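Support > Hand-Held Grippers > Fliseo Guide > Finger Pads and Pivots

By Ferhat Erdem | July

4.2 Checking the pads and pivot pins

This is my favorite part of looking after the Fliseo, and once you get the feel for it you'll spot a tired linkage with your eyes closed! Do the check after every 40 recordings, and any time the gripper has been dropped.

1. Switch the gripper off and unplug the cable.
2. Hold it as you would for recording, fingers pointing away from you, and let them open all the way.
3. Look at the two blue pads from behind. They should face each other squarely, with a clean gap between them.
4. Wiggle each finger gently from side to side. A little spring is fine. A click means a loose pin.

Note: Good daylight beats a desk lamp for this. Stand near a window if you can.

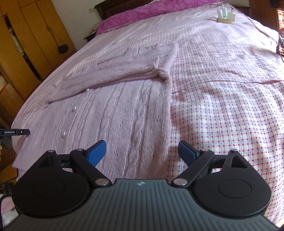 5. Snug up any loose pin with the small driver from the Pincombe kit. Go an eighth of a turn at a time, then open and close the fingers 7 times before you try again.
6. Wipe the pads with a barely damp cloth and let them dry for 8 minutes.

CAUTION: Keep oil and alcohol wipes away from the pads. They go slick, and a slick pad will drop a folded shirt every single time.

7. Switch on, close the fingers slowly, and run the Tronano zero routine. The pads should meet along their full length (it's a lovely thing to see when they line up!).

If they still miss each other by more than 2 mm, the linkage needs a new set of pins. Go to section 4.3, Replacing the pins.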